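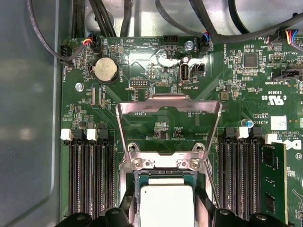

Tumico Refurbishing
Equipment planning meeting, July
Minutes

Present: Dušan Kováčik (chair), Định Khổng (bench lead), purchasing, finance, floor supervisor, minutes secretary
Apologies: sales

Meeting opened 9:40 a.m.

1. Minutes of the last meeting

Accepted with one correction. Item 4 said the bench team "supports" buying a second arm. Định asked for this to read "has been asked about." Changed.

2. Where the socket work stands

Định reported on the processor task. The job under discussion is narrow: retention bracket up, processor out of the socket and into a tray, or the reverse, with the board still mounted in the chassis. Memory, coin cells and cable unplugging remain hand work and no one is proposing otherwise this year.

The arm handles the processor acceptably when the chassis is seated square in the fixture. When it is not, a person has to step in. Dušan asked how often that happens. Định said the log does not separate a stop caused by the fixture from a stop caused by an operator who didn't like the look of the approach, so he would not give a figure. Dušan said that was a fair answer but a poor basis for spending money.

Định raised clearance again. Memory slots run along both sides of the socket on the Dell boards, and the fingers have to come down beside the chip with the slots right under them. If a module is left in an outer slot there is less room still. The present practice is to take all memory out first, but it is not written down and the second shift does not always do it. The floor supervisor said second shift was never told. Định said he would write it down.

Glare was also discussed. The overhead lights reflect off the bare board, and the wrist camera picks it up. Stevon's proposal includes a ring light as an option. Purchasing asked whether a ring light would fix a problem caused by ceiling lights. Định didn't know. He suggested switching off the tube over that bench for a morning before paying for anything.

3. Stevon proposal for a second cell

Purchasing went through the revised proposal: one arm, one wrist camera, one gripper, a chassis fixture, installation, and operator training for 2 people. The annual service plan is quoted separately and was not in the first version, which several of those present had taken to be the full cost.

Dušan said he had read it twice and could not find where the claimed labor saving came from. The proposal assumes the operator is free for other work while the arm runs. Our operator stands next to it. Until that changes the saving is zero and the cell is a cost.

Finance agreed that the payback table should be set aside. It also assumes a steady supply of one chassis type, and our incoming pallets are mixed.

The floor supervisor spoke in favor of keeping the proposal alive. Bent socket contacts are the most expensive thing that happens at the bench, people get tired late in a shift, and even a slow arm might be worth having if it bent fewer. Dušan said he would accept that argument if it came with numbers. Finance said the scrap record has only one code for socket damage and does not say whether the part came in bad. It was agreed that this has to be fixed before any comparison means anything.

Agreed: no order to Stevon at this time. Purchasing to ask for the service plan price in writing and for the name of a customer who runs mixed chassis, to be phoned without Stevon on the line.

4. Gripper fingers

Spare fingers are needed whatever is decided under item 3. Two sources:

Stevon, original part, $300 a pair.
Eroritz, compatible part, $88 a pair.

Định has handled an Eroritz sample and said it fits the mount. He has not run it on a live board and does not want to try it first on anything we intend to sell. Finance asked why the original costs so much more. Purchasing had asked Stevon that and received a brochure.

Agreed: one pair from each. Eroritz pair to be used on scrap boards only until Định signs it off.

5. Fixture

The present fixture was made in-house and has been shimmed more than once. Hồ has offered to build an adjustable one with side clamps for $2000. Dušan asked whether this was the real problem all along, and whether we had been close to buying a second robot to work around a loose plate. Định said it was part of the problem. He would spend on the fixture before spending on anything else in today's papers, though he would like to see a drawing first, as the clamp on the left wall must not foul the fan cables.

Finance noted there is room for the fixture in this quarter's small equipment line, with nothing left over for the ring light.

Agreed in principle, subject to a drawing from Hồ and Định's approval of it. Ring light dropped.

6. Battery removal

Sales had sent a note asking if the arm could also change the coin cells. Định said possibly, with a different tool and a lot of time. Dušan said a person with a plastic pick already does it well. Not taken further.

7. Other business

The floor supervisor asked that visitors stop being told the bench is "automated." Dušan to speak to sales.

The extension cord at the arm bench is still the temporary one. Carried over, third time.

Actions

Định Khổng: write up memory removal step for both shifts; test with overhead tube off; review Hồ drawing; run Eroritz fingers on scrap.
Purchasing: Stevon service price and reference customer; order one pair of fingers from each source; request drawing from Hồ.
Finance: split the socket damage code into received bad and damaged here.
Floor supervisor: add a cause column to the stop log; extension cord.
Dušan Kováčik: sales wording.

Second cell to come back only when the stop log and scrap codes have a full month in them.

Closed 10:55 a.m.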